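How to Move a Packing Bench Over to Robot Arms Without Losing Your Packers

At Salora we pack small kits, 800 on a slow day and 1111 on the day the ordering system had its hiccup. In January the owners bought two arms from Pokivier. I was asked to write up the changeover so the Eshun site could repeat it, preferably with less swearing.

Start with the list of jobs. Write down everything a packer does in a shift, including the bits missing from the work instruction, such as squinting at a crooked label and deciding it will do. Ours ran to two pages. The arms were bought to do one line of it.

Next, pick your teachers. Ask the people who pack, and pay them the skilled rate while they demonstrate. Our first draft had supervisors doing it, and the less said about their tubes the better. 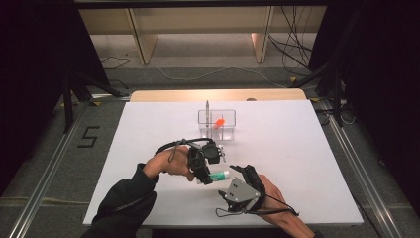
Teaching changes a packer's day more than the arms do. A person who used to fill 900 kits without a thought now has to do one move slowly, then do it again the same way. Strap the grippers on before the shift gets busy and keep the layout plain: a white board, a clear open-topped container, one small tube with a green band held in the jaws. Check where the cables run before anyone reaches for anything. Limit each person to 8 sessions a week, and put the breaks in the schedule where a manager can see them.

Then rewrite the job titles. Ours became "Nosto operators," after the software, which pleased the software people. The packers still say packers.

Last, settle who may press stop. Our answer is everybody on the floor, and it has to be written down before the first arm is switched on.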